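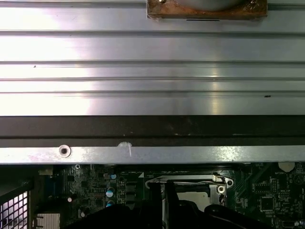

Opening an old desktop tower for cleaning

Unplug the tower, lay it on its side and lift off the side panel. Work on a bench at elbow height. Keep screws in a lidded tin - mine is a Thiele 100 ml.

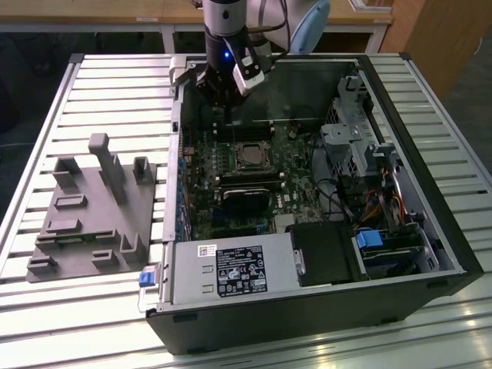
Hetum, June

Look over the power wires before touching the board. Note the route of any you need to move. Leave the power supply closed.
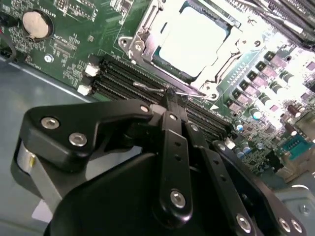 Socket frame and memory slots

Brush dust from the slots along their length, with a soft, dry brush. Do not press on the socket frame. Loosen its screws 2 turns at a time, alternating corners.

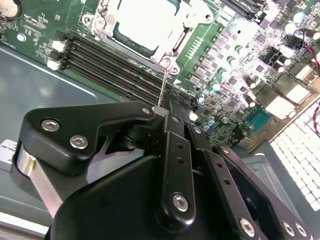 Page last changed: 30 December 2022

Refit screws by hand first, then tighten with a driver that fills the head. Corrections to Vivek Tomar.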